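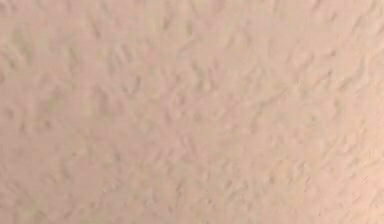 Rocío Guzmán wrote in to ask whether you need a philosophy degree to come to Watow, and whether people will laugh if you've never read Kant. No and no! I've been running these evenings for a while now and I still haven't finished the first Critique (I own two copies, so I feel I've done my part).

Her email got me to finally update this page, which hadn't been touched in ages. The rest of what people ask me is below.

What is Watow?

A reading group for philosophy of art and religion. We meet at the Costache, in the upstairs room, and talk through one short text for a couple of hours. I pick most of the texts, but I love it when somebody else does.

How much reading is there?

I try to keep it to 18 pages. The one time I went over was a chapter on idolatry that ran to 33, and people were still grumbling when they put their coats on, so I learned my lesson. If you only get through half, come anyway. Just please don't tell us the author "never considers" something when it's on the page you skipped.

What are we reading in January?

An essay on whether you can be moved by sacred music if you don't believe a word of it. I go back and forth on this one myself! I grew up with hymns and lost the belief part at college, and the hymns still get me every time. Is that a leftover, or am I hearing something real? Bring a piece of music if you like, but keep it under five minutes.

Can I present something of my own?

Yes, please do. Papers go in the second hour. The limit is 4000 words if you send it ahead for us to read, and a lot less if you're reading it out loud. Traian Ardeleanu gave one on Plato and bedtime stories that came in at 889 words, and we talked about it until they turned the lights off on us.

Is this a religious group?

Nope. We have believers, ex-believers and a few people who get itchy when you ask. Arguing is fine. Trying to convert anyone over the cookies is not, and that goes in both directions.

What's Ovusier?

Our little newsletter. It has reading notes, the next text and sometimes a letter from somebody who disagreed with the last issue (keep those coming). It's free. You get added when you come to your first evening, or you can email me and ask.

And Aria?

The summer version, where we read one novel slowly and drop the papers. I haven't chosen the book yet. Suggestions are welcome as long as they're in paperback.

Can I bring a friend?

Sure. Send them the text first, and tell them the stairs are steep and there's no elevator. If that's a problem for either of you, write to me and I'll ask for the downstairs room, which is noisier but has better chairs.

Page updated January 2019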